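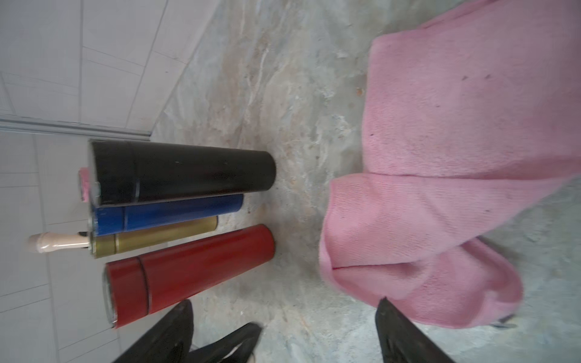

Black, blue, gold, red.

1/ I've now read the Trorier press sheet for the "lost" Tichý album three times and I still can't work out what was lost. The sheet says the tapes were "found." Found by whom? Where? It gives me a paragraph about fog and a factory town and then a preorder link.

2/ For anyone who doesn't follow this stuff: Tichý was Svatopluk Koubek plus whoever had a working synth that month. Two cassettes, both good, both traded around the industrial mail-order crowd until the dub of the dub sounded like a vacuum cleaner. The new record is supposed to be the third one.

3/ I own a dub of the second tape. Side B has a track called "Vutero" that runs about as long as a bus ride and has a kick drum like somebody dropping a suitcase. Track 4 on the "lost" album is also called "Vutero." The preview clip has the same suitcase kick. Same little tape wobble before the voice comes in. 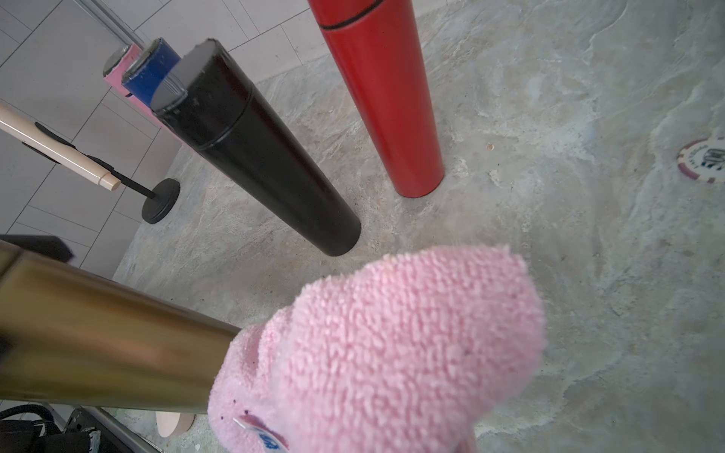
4/ Could be a remake. People did remake their own songs back then, gear got sold and bought back and so on. But would a remake have the same wobble in the same spot? I lined up the two clips and they stayed lined up until the preview faded out.

5/ I asked the label. Boyang Xue, who answers their mail, was polite and quick and told me the album comes from "original sources." I asked which sources. He said there would be liner notes. I asked who wrote the liner notes. That was in March and I'm still waiting.

6/ Now the edition. 377 copies on clear vinyl, "never to be repeated." I'd believe it more if the same page didn't have a signup box for the black vinyl version. A color that won't be repeated is a pretty small promise.

7/ Then the play count everyone keeps quoting. The lead single has 3,352 plays and one blog called that "a groundswell." I like the blog, I've written for the blog, but come on. My friend's noise side project did 768 with a cover that was a picture of his sink.

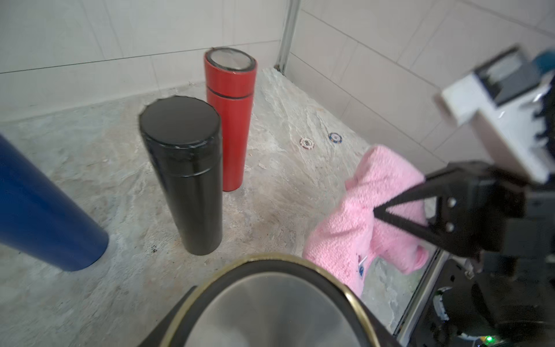
Is Koubek involved in the reissue?
As far as I can tell he signed off on it, but he hasn't said one word in public about where the recordings came from. His name is on the credits as writer. The line where you'd expect a transfer or restoration credit just says "Trorier."

8/ A few people have said I should ask Matěj Gajdoš, who played on the second tape. I did. He remembers a third session, he remembers it being cold, and he remembers that the voice tracks were never finished. The preview has finished voice tracks. He also said his memory of those years is bad and not to hang anything on it, so I'm not. I'm only passing it along.

9/ Vimala Rao replied that labels this size run on no money and I'm being harsh. Fair about the money. But a line saying "tracks 4 and 6 previously appeared on cassette" costs nothing to print, and I would have bought it anyway. I'd buy a cleaned-up "Vutero" tomorrow morning if they called it that.

10/ Also to the person asking if it sounds AI-made: no, I don't think so, please don't start that one. The hiss is right, the voice is his. My complaint is with the word "lost" and with the word "third."

11/ What would change my mind: one photo of the tape box. A date off the reel. Liner notes by somebody with a name. Zulley put out a comp last year with scans of every cassette shell, typos and all, and I didn't have a single question about it.

12/ Vasco Teixeira says he has a first-generation copy of the second tape, bought straight from the band, and he's going to transfer side B for me when his deck is back from repair. If his "Vutero" matches the preview too, I'll post both clips next to each other and you can listen for yourselves.

13/ Until then I'm not preordering. Several of you already have, and if the liner notes show up in your copy please send me a picture of the page with the sources on it. Just that page. I don't need the fog.

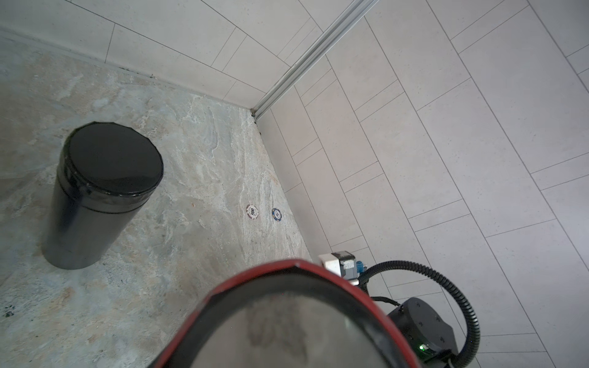 Black one, lid on, plus two poker chips.

14/ Correction to 3/: it's track 5, not track 4. Track 4 is the short one with the radio voice. So in 9/ read "tracks 5 and 6." Everything else I'm leaving up.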